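Sallero: Two-Arm Pen Sorting, Frequently Asked Questions
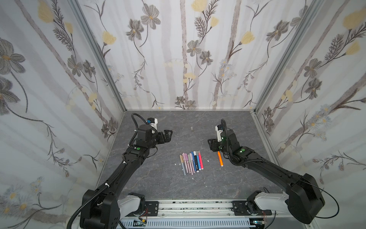
Skorcombe, March

What is Sallero?
Sallero is a training method for two-arm robots that handle thin objects lying close together. Pens and markers are our main test set.

Why pens?
They roll, they touch each other, and a gripper coming in for one will often push its neighbor. A policy that does well on blocks can do badly on pens.

What does the method change?
Each arm gets its own action predictor, and the two share one short plan that is updated as they move. In our earlier system, Stuvument, a single network drove both arms and they tended to go for the same object.

How much data was used?
The results in the report come from 39 demonstrations, recorded by two operators, Parvaneh Farahani and Nithin Venkataraman.

Which cameras does the policy use?
The wrist camera on each arm and one fixed view of the table. Taking away the fixed view hurt results more than taking away either wrist camera.

Does the wallpaper matter?
We train with patterned walls so the policy does not depend on a plain background. We have tested four wall patterns so far. Results on a bare white wall are not in yet.

Is a single pen easier than a cluster?
Yes. Most failed grasps happen inside a cluster, usually when the fingers close on two barrels. A marker lying off to the side is rarely missed.

Can I run it on other arms?
Normand Lapointe is working on a version for single-arm setups. It is not ready to share.

Who do I contact about the code?
Write to Francine Marchand at the Skorcombe lab. Please include your arm model and the number of cameras you have.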